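3.2 Table layout and spills

The second part of the study looked at how small kitchen items are laid out when a liquid is on the same table. Work at Hellcombe had used bare tabletops, where a spill is easy to wipe but distances are hard to judge by eye. We used a printed cloth instead, following Chettiar's earlier layouts, and logged 26 arrangements over 2 weeks in February. Each item's place was noted by the grid square under its center.

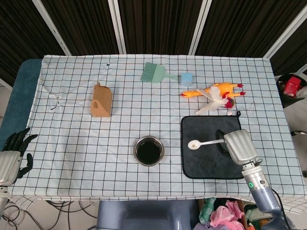

Figure 2. One arrangement on the grid cloth, with the bowl of dark liquid, the spoon on the gray pad, and the basting brush and cube behind.

Light items were the hardest to log. The brush and the cube could be nudged by a fold in the cloth, so we smoothed the cloth before each new arrangement. The bowl was never moved once filled. A spoon was counted as "on the pad" only if its bowl rested there, whatever the position of the handle. Marks on the cloth were recorded by square and are listed in Table 4 with the Kirkwood results.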